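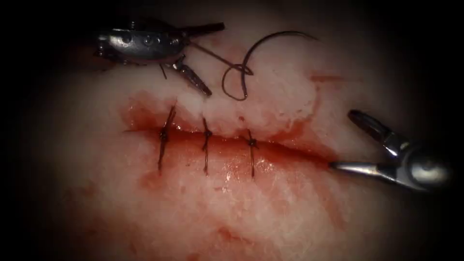 Donated stock and the 2017 return

Thursday, March 29, 2018

Khurram Memon wrote to ask whether he can still deduct the 80 Fastiris shares he gave to the Farooqui Fund last September. He can, if he itemizes and has the paperwork. The new law applies to 2018 and later. His gift belongs on the 2017 return.

Shares held for more than a year are generally deducted at market value on the date of the gift. For listed stock that means the midpoint between the day's high and low, not the closing price. Khurram used the close, and his figure was $41 too high.
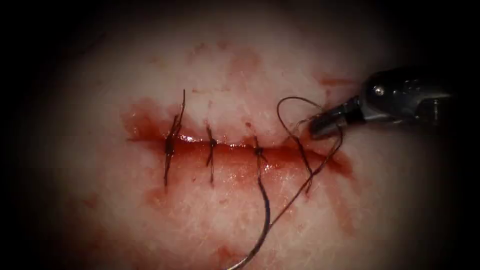 The date matters too. With an electronic transfer, the gift is complete when the shares reach the charity's account. His left Kosier on a Friday and arrived the next week, so the later date sets the price.

He also needs a written acknowledgment from the charity for any gift of $250 or more. It should name the stock and the number of shares, and say whether he got anything in return. A brokerage statement does not replace it.
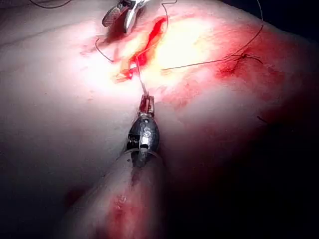 Needle driver at the incision.

Form 8283 is required when total noncash gifts come to over $500. Khurram's other noncash gift was a bag of coats worth $200 — it counts toward that total, and he had left it off.
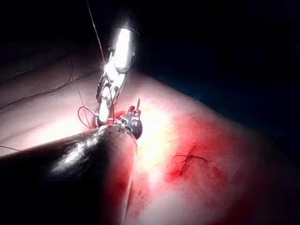 Records I keep

I have one folder per gift, with the transfer letter, the acknowledgment and the price page. The cost basis goes on a separate sheet. I tried Zotarero for this last year and went back to paper after it dropped a lot with a basis of $536.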